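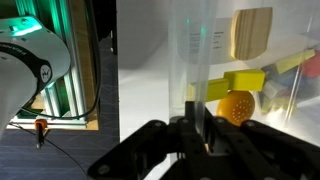

Elsa Rantala asked whether you can make cold brew coffee at home without buying a special pot, and yes, you can! All you need is a big jar, a strainer and some patience. I've been doing it since July and I'm completely hooked.

What you need

200 grams of coarse ground coffee
1000 ml of cold water
A jar with a lid
A fine strainer and a paper filter

Grind the beans coarse, like raw sugar. Fine grounds turn the whole thing muddy and take forever to drain (I learned this the slow way, with a full jar and one filter). A medium or dark roast is lovely here. I use the Tikkanen dark roast, but whatever you already drink will do.

Put the coffee in the jar and pour in half the water. Stir until there are no dry pockets, then add the rest. Put the lid on and leave it in the fridge overnight — I usually give it 16 hours.

Strain it twice. First through the strainer to catch the big stuff, then through the paper filter, a little at a time. Don't squeeze the filter, just let it drip. You'll get up to 600 ml of concentrate, and it smells amazing.

To serve, mix one part concentrate with one part water or milk over ice. Oat milk is wonderful in it! If it tastes too strong, add more water. If it tastes weak, steep the next batch a couple of hours longer before you start changing the amount of coffee.

Keep the concentrate in a closed bottle in the fridge and drink it within a week. Mine has never made it past day four.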